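Tanard Clear Storage Bin

Clothes storage / Bins and boxes / Tanard

Sold by Dolport. Ships from our Pulville warehouse.

We stock a lot of plastic bins, and most of what gets written about plastic bins is nonsense. A bin will not change your life or double the size of your closet. It holds clothes and keeps the dust off them if you put the lid on. The Tanard does those two jobs well enough that we have kept it in the catalog while dropping a few that cost more.

The maker's leaflet says the clear sides let you "find anything at a glance." We have doubts. You can find whatever is pressed against the side. If you stack sweaters flat, you will see the edges of them, and if you own four gray sweaters you will be looking at four gray edges. Standing things upright, like files in a drawer, works better. It takes longer to load and most people give up on it by the second wash, so be truthful with yourself before you buy six.

Capacity is the other number we would take with a pinch of salt. Tanard rates the bin for 20 T-shirts. We got there, with thin shirts and some leaning on the lid. With ordinary shirts and a pair of jeans or two, expect a good deal less. Denim eats space.

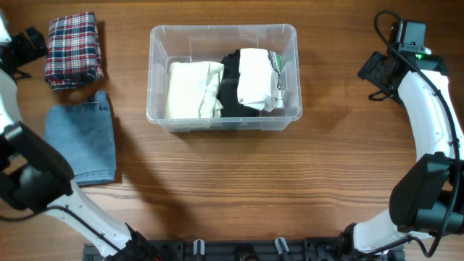 Plaid shirt and faded denim, folded, with the clear bin.

Fold first, then measure the stack, then order. People do this the other way around and send us emails about it. A shirt folded for a drawer is often too wide for a bin, and refolding a whole season's worth on the bedroom floor is a poor way to spend an evening.

Lid and latches

The lid snaps on at both ends. The leaflet claims the latches are good for 1000 openings. We have no way of checking that short of hiring someone very patient, so we gave one bin 80 openings at the packing bench and nothing broke. Make of that what you like. The lid is not airtight, whatever you may have read on other sites, and we would not trust it in a damp basement or an attic with a leak. For moths, wash the clothes before you pack them. Cedar blocks smell nice and we sell those too, but we are not going to promise anything.

Stacking

Three high is fine when full. Tanard says five. We tried five and the bottom lid bowed enough that the latches were hard to close afterward.

Cleaning

Warm water and dish soap. Skip the scouring pad, which leaves the sides cloudy for good. Not for the dishwasher.

Compared with the Hidayat bin

The Hidayat has thicker walls and costs nearly twice as much. If you move house often, buy that one. If the bin is going to sit on a closet shelf from October until spring, we can't see what the extra money gets you.

Availability

We took in roughly 500 of these for the winter clear-out season. Orders placed by 28th January ship at the current price. Returns are accepted unused, with the lid. Please do send the lid.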